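Left gripper drops out mid-episode, right one keeps recording

clindside_bench
Posted in Troubleshooting, 9:40 pm

Okay, I need some help before I throw a perfectly good week of work in the trash. We've been collecting two-handed demos with the handheld grippers, all tabletop stuff, pick up the bottle, set it on the coaster, fold the towel. I had 1797 episodes in the folder and was feeling pretty great about myself. Then I started replaying them and found that in 172 of them the left gripper's width reading freezes partway through. The fingers are clearly moving in the video, but the number just sits there at whatever it was and never recovers until the next episode starts.

The right hand is fine in every single one. No error in the log, no warning, the recorder happily saves the file and moves on (thanks for that!).

What I've tried so far: new cable on the left side, rebooted everything, reprinted the finger markers because a couple of corners were lifting. I got one clean evening after the reprint and thought I'd fixed it, and then the next evening it was back.

This is the left hand's view of our table, in case the setup matters.
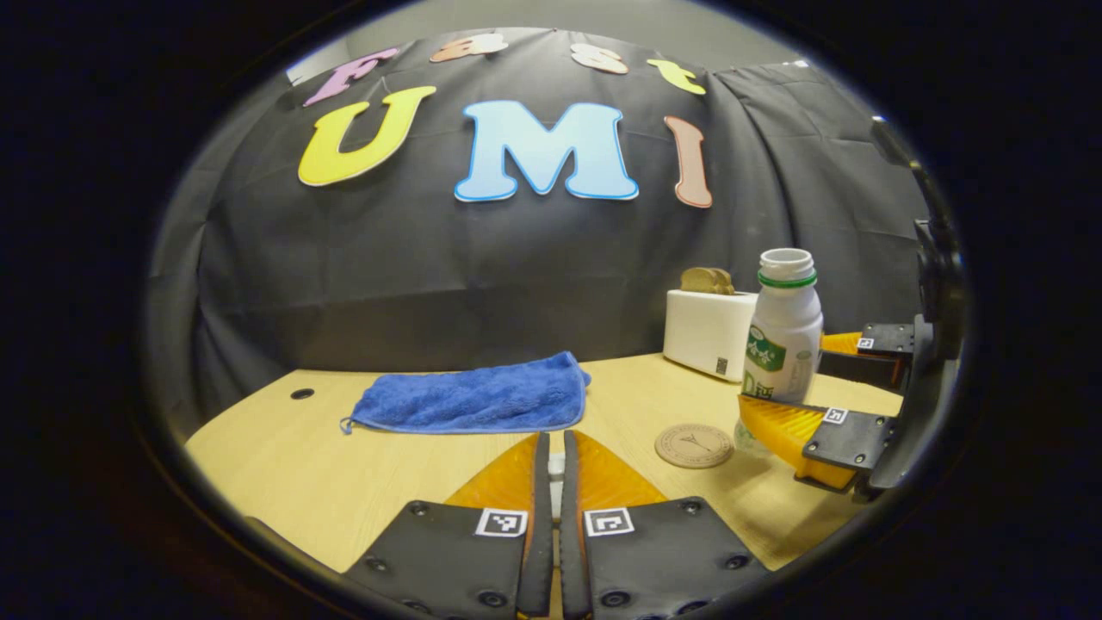 Left view, bottle in the right gripper, towel still folded on the table.

I have a training run I'd like to start tomorrow, so any ideas are welcome. Even rude ones.

---

sheikh_makes
10:02 pm

Is the width coming from the markers on the fingers or from an encoder? If it's markers, I'd bet on lighting. Those amber fingers light up like lampshades when there's a lamp behind them, and the tag right next to all that glow gets washed out. We had the same freeze and it went away when I moved one lamp.

Also I love the foam letters. Ours is a bare wall and it's depressing.

---

clindside_bench
10:11 pm

Markers, yes. And ha, thank you, the letters took longer than the calibration did.

I can move the lamp, but the right gripper is under the same light and it never freezes. That's the bit that bugs me.

---

cernia_tom_cat
10:30 pm

Gonna disagree with the lighting theory. If it was glare you'd get flicker, good frame, bad frame, good frame. A value that freezes and stays frozen until the next episode is software. Your detector loses the tag once, the code holds the last good value, and then something never resets. Go look at what it does after a dropout. I'd put money on it.

Don't touch the lamp before you've looked, or you'll have changed 2 things and learned nothing.

---

sheikh_makes
10:38 pm

You can have both! Glare knocks the tag out, buggy code never lets it back in. Moving a lamp takes ten seconds.

---

cernia_tom_cat
10:41 pm

Sure, and then it comes back in October when the sun is lower and you've forgotten all about it.

---

pollywidth
11:15 pm

Slightly different angle, and sorry if this sounds preachy. The freeze is annoying but what worries me more is that the recorder saved those episodes without a peep. Are you going to run the trained policy on a real arm? Because a frozen width with the hand moving teaches it that closing on the bottle means doing nothing. We had an arm at our place (Cirkport, small shop, you won't know it) that learned something like that. It came down on a full bottle with the fingers half shut and shoved it into the table hard enough to crack the mount. I was standing closer than I should have been.

So please pull the bad ones before you train. All of them, even the ones where the freeze only shows up at the end.

---

clindside_bench
11:24 pm

Not preachy, that's a good point and a scary one. Yes, it's going on an arm. I was kind of hoping I could leave the late freezes in, but fine, they're out.

---

gus_on_the_bench
11:50 pm

I'd trim the late ones and keep the front part. Throwing away a whole episode for a bad last second seems wasteful to me.

---

pollywidth
11:58 pm

Trim it and you've got demos that stop before the bottle is put down. I wouldn't, but it's not my arm.

---

clindside_bench
7:20 am

Update. Looked at the code before touching the lamp, as instructed. The left and right sides run separate copies of the same script, and the left one is an older copy. When it loses the tag it sets a "lost" flag that only gets cleared at the start of an episode. The right copy clears it as soon as the tag is seen again. So cernia_tom_cat gets the point for that.

But I also pulled the frames from right before each freeze, and in most of the ones I've gone through so far the left tag is badly blown out. So I'm moving the lamp too, sheikh_makes, you get yours.

Both sides share one script now, and I added a check that refuses to save if the width is flat for 2 seconds while the camera sees the fingers move. Already tripped once, on my own test. Training run is postponed until I've re-recorded the bad batch.

---

cernia_tom_cat
7:45 am

Make it beep when it refuses. You won't be looking at the screen with both hands full.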